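The woman who manages the Satstead grocery has stocked shelves for most of her working life, and she does not expect a robot to take over soon. "People ask me this every month," she told me. "I say, come and see the pasta aisle before we open."

She follows the subject closely. Her company, Cavalcanti, considered the Trestus system, a pair of arms for small shops.

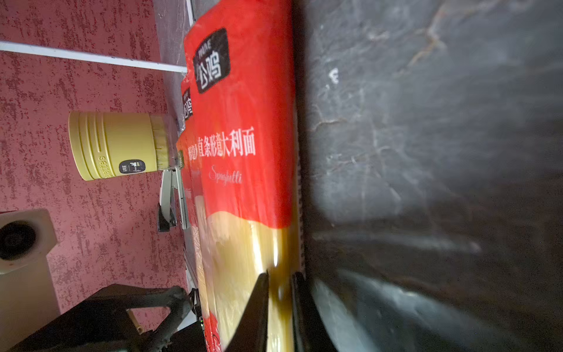
A packet of spaghetti held between two gripper fingers.

"One packet, yes, a machine can hold it," she said. "My night team puts out 400 packets before 6 in the morning."

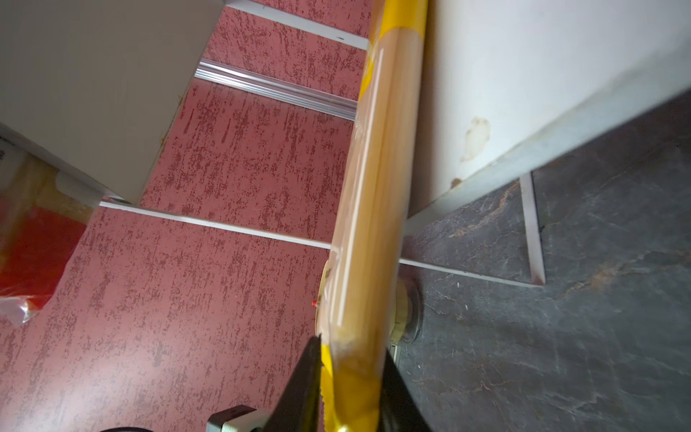 Packaging is the first difficulty she names. A box keeps its shape, but a bag has soft corners and the content moves inside. With long spaghetti in a clear and yellow wrapper, taken by the lower end, a person feels how much to squeeze. "I learned this with my hands in 2 days," she said. "I cannot explain it to you in words."

The second difficulty is order. Customers put things back in the wrong place, and a worker must notice this and decide what to do.
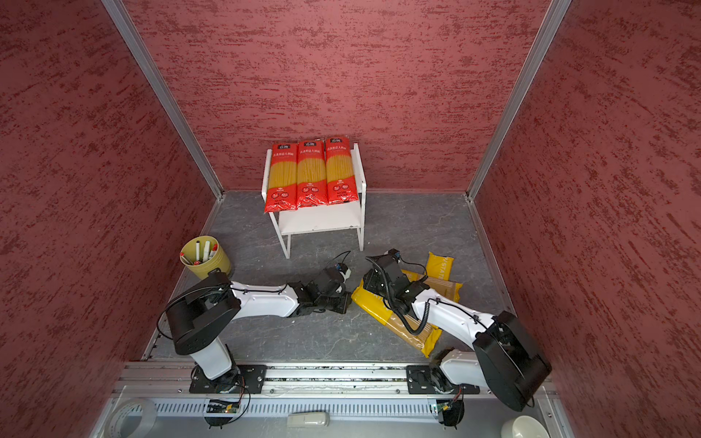 She is also careful about the price. A colleague at the Pemov store has calculated that arms like these would need to handle 300 items in an hour to be worth the money. "Maybe in 3 years," she said. "Then I will look again."

I asked if she would want such help at home.

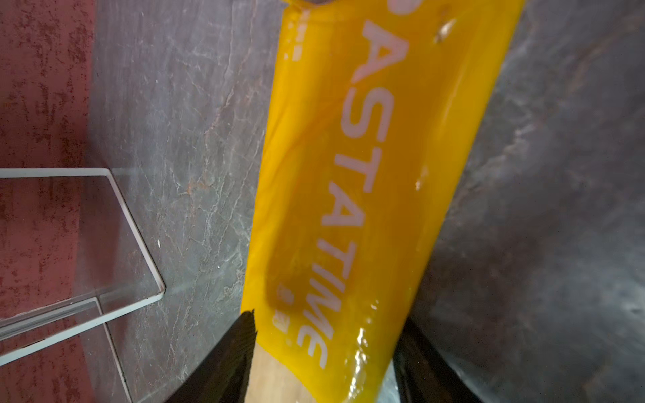

"For the kitchen cupboard, tomorrow!" she said, and laughed. "At home I am not in a hurry. It can take all evening if it wants."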